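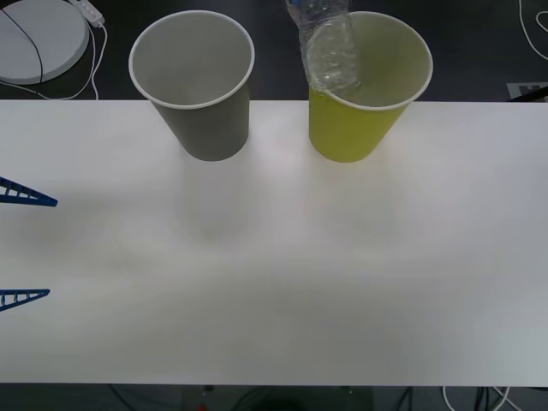
Bottle and cups, with the blue fingers waiting on the left.

I've spent most of March looking after the little cell at Cokbridge, and I've grown fond of it in the way you grow fond of an old car. The bottle and cup job is what I use to check it over after any work on the gripper. It's a silly task, I know, but a crinkly bottle and a paper cup will show up a badly set finger quicker than any gauge I own!

The soft lattice fingers are lovely things, but they do get tired. I keep a tally in a notebook (a proper paper one, my tea rings and all) and change the pair at 2000 grips, sooner if one of the ribs has started to go white at the fold. It's four small screws each side, done up by hand, then a nip with the short key. After that I open and close the jaws 26 times with nothing between them and go round the screws again. I skipped that once and spent the evening on my knees looking for a screw under the table.

Then comes the zero position, which I used to do by eye until Kastriot Vukadinović talked me into a feeler strip. He was right, and he has been very decent about it. I write the new offset on the tape by the switch, and last night's was 124, a bit higher than the old pair liked.

Next on my list are the cables on the floor, which want clipping up properly. I've got a bag of 200 ties from Prikolen and a free morning, so wish me luck.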